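How to Prepare a Memoir Manuscript for Audiobook Narration

By Reto Wieser
2023-01-28

I have prepared audiobook scripts for a small publisher for several years, mostly memoirs and books of recent history. Before that I was a translator, and English is my third language, so maybe I notice problems in a text that a native reader jumps over. In this tutorial I write down how I do the work from the final print file until the first day of recording. You can use it if you are an author who publishes alone, or if you work in a small house where one person does everything.

What you need

The final text of the book, after proofreading. Do not start with an earlier version. I did this once, with the memoir of a diplomat, and the author changed 2 chapters after the narrator had already read them.

A word processor which can show comments, and a spreadsheet. A simple recorder on your phone. You do not need special software for the preparation.

Step 1. Decide if the edition is abridged or unabridged

Look at the contract first. If the contract says unabridged, you may remove only the things which cannot be read aloud, for example the index, the page references and the picture captions. Everything else stays, also the boring parts. If the contract allows an abridged edition, the author must approve the cuts in writing, and the word "abridged" must stand on the cover and in the online description.

Step 2. Make the reading copy

Save the print file under a new name. I use the short title, the word "reading" and a version number. Then change the layout:

Font size 14 or bigger, line spacing one and a half.
Each chapter starts on a new page.
No sentence runs over from one page to the next.
No hyphenation at the end of the lines.
Page numbers at the top right, large.

The third point takes the most time. Most narrators read from a tablet today, and you may think it is no longer important. But a sentence that breaks in the middle still makes the voice go flat for a moment, and the listener hears it.

Step 3. Take care of the notes

A political memoir has many footnotes. Go through them one by one and choose what to do. A note which gives only a source is removed. A note which explains something can be put into the text as a short sentence, if the author agrees. A long note can be read at the end of the chapter, with a sentence such as "Note to this chapter" before it.

Write your decision in the spreadsheet, with the page number of the printed book. When a listener writes to complain that something is missing, you will be glad to have this list.

Step 4. Write the pronunciation list

This is the heart of the work. Collect every name of a person, place, treaty, newspaper or military unit that a narrator could say in two ways. In the last book I had 796 entries, and that was after I deleted the easy ones. A normal memoir with most of the action in one country will have far fewer.

For each entry I fill in four columns: the word as it is printed, the first page where it appears, the pronunciation in simple English syllables with the stressed one in capitals, and where I found it.

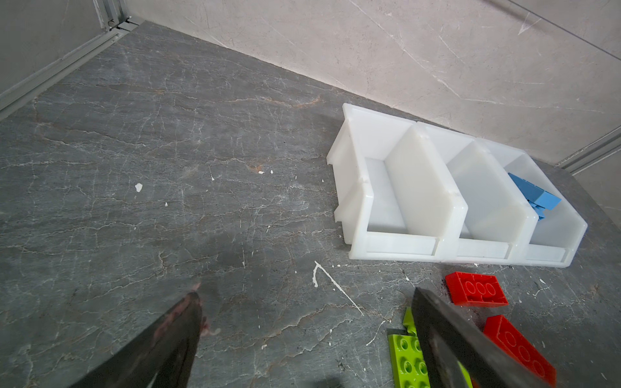 Do not use the phonetic alphabet unless your narrator asks for it. Some narrators with stage training read it well, others do not like it and will guess. Syllables are less exact but everybody can read them at speed.

For foreign names, ask a person who speaks the language and record this person. A recording of three seconds is better than any spelling. I give every sound file the same number as its row in the spreadsheet. If the author is alive and has time, ask the author for the names of family members and of the village or street where they grew up. These are the names which no dictionary can help you with, and they are also the names where the family will hear every mistake.

Be careful with names that have an established English form. If the author wrote in English, he or she probably says the English form, and then the narrator should do the same. A narrator who suddenly says a capital city in the local way sounds like a different person from the one who wrote the book.

Step 5. Mark quotations, letters and speeches

In print the reader sees that a letter begins, because it is indented or set in italics. The listener sees nothing. Mark the beginning and the end of every document in the margin, with the name of the person who speaks. If it is not clear from the sentence before, propose a small addition like "he wrote" — and again, send it to the author for approval.

With speeches you should also say how you want them. My advice is no imitation. A light change of tempo is enough.

Step 6. Calculate the time

Count the words of the reading copy, not of the print file. Then let the narrator read a test passage of 1,000 words from the middle of the book, a passage with several foreign names in it. Divide the total number of words by 1,000 and multiply by the minutes of the test. This gives you the finished length quite well. The studio time is longer, and the studio should tell you its own factor.

Step 7. Send the package

The narrator receives the reading copy, the pronunciation spreadsheet, the sound files in one folder and one page of general remarks. On this page I write who the author is, in what mood the book was written, and which chapters are difficult. For a chapter with deaths or with prison I give a warning, so that it is not planned for the end of a long day.

Ask the narrator to confirm that all files open. Then leave one week for questions before the recording starts. If there are no questions at all, call and ask some yourself.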